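6. Running the drum demonstration on an open day

The drum routine is the one most visitors ask to see. Allow 12 minutes for set-up before the doors open.

1. Spread the calligraphy cloth over the slatted table. Small wrinkles do no harm.
2. Set the drum on the cloth, drumhead up, and lay the stick across it.
3. Start the Tokine controller and load programme 291.
4. Set the speed to 80 per cent. Full speed is for the workshop only.
5. Step the centre arm through the strap hold and the stick hold – pause at each and check the grip.
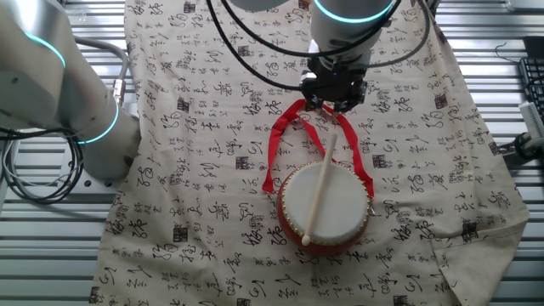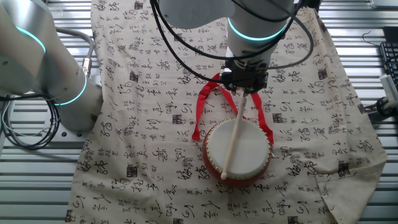 Fig. 6. Gripper at the strap (first picture) and at the drumstick (second picture).

6. Ask visitors to stand behind the floor line, then press Run.

CAUTION: Keep hands off the cloth while the programme is running. Use the stop button before moving the drum or the stick.

Note: If the gripper misses the ribbon, stop and reset the drum by hand. Do not adjust the taught points during a visit – the Kestetti routine uses the same ones.

For a longer talk, see the Hájek notes in the Plotent visitor folder.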